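Bedell opens Ornside distribution centre, shortens delivery times for Ponis shelving range

ORNSIDE: Bedell has opened a regional distribution centre at Ornside to handle storage, order assembly and dispatch of the Ponis modular shelving range. The site replaces two leased warehouses and brings all Ponis stock under one roof for the first time.

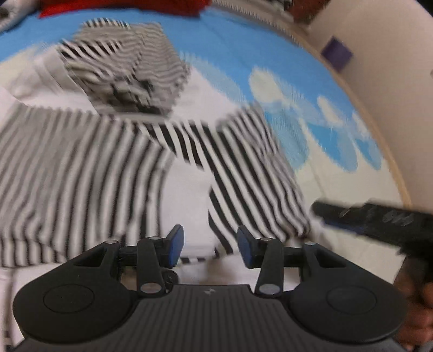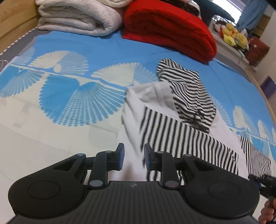

Two views taken at the same location.

The centre provides 1495 square metres of covered floor area, divided into bulk storage, a picking zone and a dispatch area with separate inbound and outbound docks. Racking has been installed to a rated load of 800 kilograms per bay. Aisle widths were set to suit reach trucks already in the company's fleet.

Ponis is a bolt-free steel shelving system sold to trade customers, libraries and archives. The current catalogue lists 108 components, including uprights, beams, cross braces, shelf panels and end caps in grey and white. Under the previous arrangement, uprights and beams were held at one warehouse and smaller fittings at the other, and mixed orders were consolidated before dispatch. Mixed orders will now be assembled at Ornside in a single pass.

Orders received before 2 p.m. will leave the centre the next business day. Freight to regional addresses will continue to be carried by Ríos under the existing contract, with no change to rates or minimum order values. Customers who collect their own orders should use the northern gate and have an order number ready on arrival.

Packaging has been revised as part of the move. Shelf panels will ship in packs of 20 on reusable pallets, with fibreboard edge protectors in place of moulded foam. Pack labels show the component code, finish, gross weight and batch number. Existing component codes remain valid and no reordering of standing accounts is required.

Stock transfer from the former warehouses will be completed in July. During the transfer, some white-finish end caps may be supplied in a separate consignment at no additional charge. Returns should be sent to Ornside only, accompanied by the original packing slip.

Revised delivery schedules and load tables are available from Bedell trade sales on request.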